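Wovatard @wovatard · Friday, January 23, 2026

Gripper comparison day! Two sets of finger pads, one bed, far too much tea. Thread (1/9)

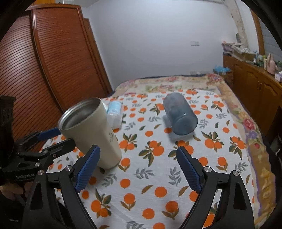
Blue ridged pads, fingers wide open. Tumbler and bottle both lying on the quilt.

2/ I've been going back and forth between these and the smooth Lutero pads all week. Same hand-held tool, same objects, 100 picks per set. My wrist has opinions.

3/ Why a bed? Tables are too kind! A quilt gives under the fingertips, so you find out quickly whether you're coming in too low.

4/ The tapered tumbler is my favourite test. Grab it near the narrow end and smooth pads want to creep along it. The ridges hold on so much better, I did a little cheer.

5/ Dropped picks on the tumbler: 7 with the ridged pads, 332 grumbles with the smooth ones (fine, I stopped keeping proper score, but it was a lot).

6/ The plastic bottle is closer. It's so light that either set lifts it, and squeezing too hard is the bigger worry. Slow close, small squeeze, up you go.

7/ Soft packets are still a pain with both. I get on better pinching a corner than going for the whole width, but I'd love to hear how other people do it.

8/ Next up is the Igwe wrist camera against my old Grorner one, same bed, same objects. I want to see which copes better with shiny steel rims.

9/ Smooth pads go back on tomorrow for the mugs. If you've got a nasty object you'd like me to try, reply with it and I'll add it to the pile!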